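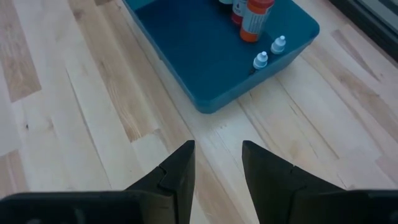

7. April 2024

Wieder auf dem Boden sortiert. Ich besitze einen Tisch, sogar einen ziemlich guten, aber auf dem Tisch liegt die Steuer, und die Steuer hat ältere Rechte. Also Knie aufs Holz, Tablett davor, und dann die alljährliche Begegnung mit allem, was man irgendwann mal für unentbehrlich gehalten hat.

Das blaue Tablett war für den Balkon gedacht, für Tomatensetzlinge. Die Tomaten sind nie über den Vorsatz hinausgekommen. Seit Oktober trägt es Flaschen und hat damit mehr aus sich gemacht als ich im selben Zeitraum. Türkis heißt die Farbe wohl, im Laden hieß sie »Lagune«. Ich habe es genommen, weil es herabgesetzt war, und mich dann eingeredet, dass ich schon immer ein Lagunenmensch gewesen sei.

Die Regel lautet: Was auf dem Tablett steht, darf bleiben. Was daneben landet, geht zurück in die Apotheke oder in den Müll. Die Regel stammt von mir, und ich habe sie nach einer Viertelstunde gebrochen, als ich die große orangefarbene Flasche zum dritten Mal heraus- und wieder hineingestellt habe. Das Kleingedruckte darauf lese ich ohne Brille nicht, die Brille lag bei der Steuer. Sie bleibt also aus Gründen der Entfernung.

Die rot-weiße dahinter hat Bestandsschutz. Ich weiß nicht mehr genau, wofür ich sie gekauft habe, aber ich erinnere mich an die Überzeugung, mit der ich es tat. So etwas wirft man nicht einfach weg. Und die zwei kleinen weißen Tropffläschchen vorne stehen so brav nebeneinander, dass ich es nicht übers Herz gebracht habe, sie zu trennen. Morgen vielleicht. Oder wenn ich wieder Schnupfen habe und sowieso ungerecht bin.

Aussortiert: eine Tube Nodulard, so platt gerollt, dass sie als Lesezeichen durchgegangen wäre. Eine Packung Pastillen aus dem Urlaub in Pivanmont, zu einem einzigen Klumpen vereint. Der Hustensaft mit dem Deckel vom anderen Hustensaft. Der andere Hustensaft ist verschollen. Dazu 14 lose Pflaster, deren Klebekraft sich auf Staub beschränkt, und den Messbecher, in dem ich letztes Jahr einmal Essig abgemessen habe und der das bis heute niemandem verziehen hat.

Beim Herumrutschen ist mir wieder das dunkle Brett aufgefallen. Der ganze Boden ist so blass, dass man ihm etwas Sonne wünscht, und dann dieses eine, goldbraun, als käme es frisch aus Italien. Der Bodenleger von Gruletti hat damals gesagt, das gleiche sich mit der Zeit an. Ich warte. Inzwischen mag ich das Brett lieber als die übrigen und stelle trotzdem nie etwas darauf. Für die Stelle hatte ich mal einen Teppich im Auge, bei Ristić im Schaufenster, 900 Euro. Dafür schaue ich noch eine Weile auf Holz.

Die Knie melden sich jetzt. Gegen Knie hatte ich etwas, ich meine, eine Salbe, ich habe sie vorhin noch in der Hand gehabt. Sie ist im Müllbeutel, unter dem Klumpen aus Pivanmont. Ich hole sie nachher wieder raus, wenn der Tee fertig ist. Das Tablett muss auch noch zurück ins Bad, und die Steuer liegt da, wo sie lag.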